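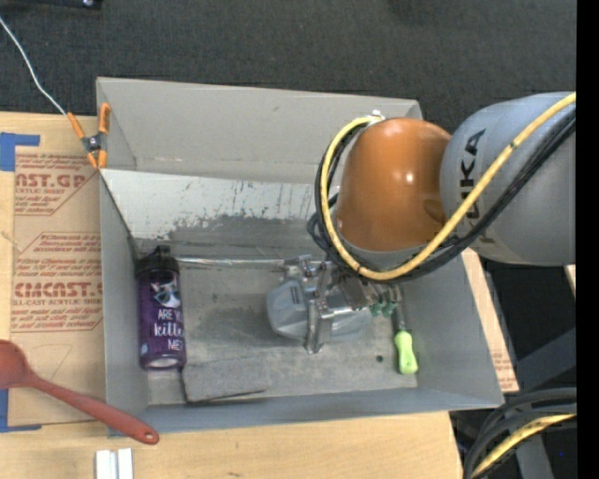
Tegan Tomoana
Before you settle on one deep bin for everything, think about what it does to the small stuff. I ran a single gray tote on the end of my bench for most of a winter and spent more time digging than working.

msirko
Depends on the load. If the bin holds fewer pieces than you can take in at a glance, depth is not a problem. A screwdriver and a water bottle in a bin that size can be found instantly. The trouble starts when a second layer forms.

Tegan Tomoana
Agreed on the second layer. My objection is that it always forms. An open bin on a bench top gets things dropped in it.

shayne_w
Original poster again. To restate the question from page 1: the bin stays on the table, the table is light wood and I don't want it scratched, and the room is carpeted, so anything small that rolls off is hard to find. I want drinks and hand tools off the bare surface. I am not asking about drawers.

Brodie Ellery
Then split it. One low divider, bottle on one side, tools on the other. A bottle lying down will roll into the tools the first time the bin is moved. Mine is against the end wall with a strip of scrap foam wedged along it and has not shifted since January.

msirko
Why is the bottle in with the tools at all? Caps leak. A slow leak in a closed-bottom bin goes unseen until the shafts are rusted. Keep liquids out.

Brodie Ellery
A screw cap with a sound gasket does not leak on its side. Test it overnight on a paper towel. If the towel is dry, the argument is over.

msirko
It is over for that night. Gaskets wear. I have thrown out two drivers and a set of hex keys to this.

shayne_w
The table has no room for an upright bottle without it getting knocked by an elbow. Lying down in the bin was the compromise. I could stand it in a corner, but the one I use is taller than the wall and tips when the bin is pushed.

L. Tawhiri
Put it on the floor beside the table leg. Carpet will hold it upright well enough if the base is wide.

shayne_w
Tried. Kicked it.

L. Tawhiri
On the tools: pick one direction and keep to it. I lay mine with the handles toward me and the shafts away. Bright handles help more than any labeling. I replaced my black-handled drivers with green and yellow ones and stopped losing them in the bottom of the tote. The Grimshaw set is fine if you want something cheap, but the lettering on the grips rubs off.

Tegan Tomoana
Seconding bright handles. Dark shaft on gray plastic is easy to miss in poor light.

Brodie Ellery
Bin material matters too. The Onley totes flex when lifted by one end. Rasbridge makes a stiffer one with a flat floor, 551 mm on the long side, which takes a full-length driver in any orientation. Check the floor for drain holes before you buy. Some batches have them and some don't, and small bits will go straight through onto the table.

msirko
If you are going to keep a bottle in there, drain holes are an argument in favor.

Brodie Ellery
Over a wooden tabletop? Where does the water go?

msirko
Onto a tray. Point taken about the wood, though.

shayne_w
Measured the table. The 551 will fit with roughly a hand's width left in front. I'll put felt under it for the scratching and try the foam strip for the bottle.

L. Tawhiri
Use thin felt. Thick felt compresses unevenly and the bin rocks.

Tegan Tomoana
Cork shelf liner also works and does not shed. Rundton sells it by the roll, 3 mm.

shayne_w
Is the liner adhesive? I would prefer not to glue anything to the table.

Tegan Tomoana
No. Stick it to the bin with double-sided tape if it creeps.

Thread last updated 2009-03-29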